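The fault log for the Mirani cell ran to 2,612 lines, and Koskela had read the last 535 before the coffee was ready. Joint 3 again. It drifted at night and came back by morning, as if someone had spoken to it.

She loosened the cover, cleaned the encoder ring and set the torque limit back to 800. Quaye held the lamp and said nothing.

"Druma will want the old part," he said at last.

"Druma can have it."

She ran the homing routine twice. The second trace lay over the first. 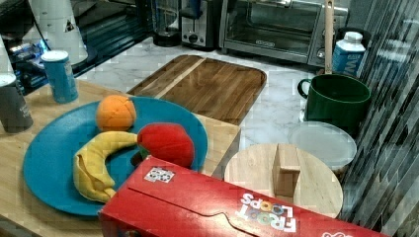

At ten past four she loaded the fruit task and stood back with a hand on the stop button. Quaye had stopped looking at the joint – he was watching her hand.

"Go on, then," he said, and she pressed start.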